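Mon bureau, ce grand chantier

J'ai longtemps travaillé sur un coin de table de cuisine, entre la corbeille à pain et le courrier en retard. Et puis en décembre dernier j'ai craqué : j'ai pris la petite pièce du fond, celle où s'entassaient les cartons, et j'ai décidé d'en faire un vrai bureau (enfin, vrai, on se comprend).

Première étape, vider. J'ai donné, j'ai jeté, j'ai retrouvé un câble de téléphone de 2004 ou pas loin que j'ai gardé, ne me demandez pas. Mon amie Akosua Tsikata voulait absolument que je peigne un mur en vert sapin. J'ai acheté le pot, je l'ai ouvert, je l'ai refermé !

Ensuite j'ai fait la chasse aux accessoires. Chez Trisetti, j'ai failli repartir avec une lampe à 404 euros, très belle, très absurde. Je me suis assise dans la voiture, j'ai respiré, et je suis rentrée sans rien. Depuis, ma règle tient en peu de mots : une table blanche, l'ordinateur portable, et un mur pâle sans cadre ni affiche. Les premiers jours, je trouvais ça triste, presque clinique. Maintenant j'y pose les yeux entre deux paragraphes et ça me repose, surtout le matin, quand les ombres sont toutes douces.

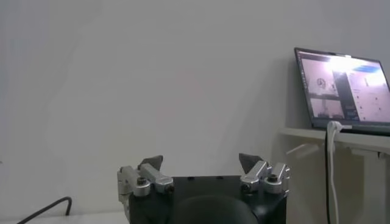
Et les papiers, alors ?

Deux boîtes, pas une de plus, et je les trie le soir en écoutant la radio.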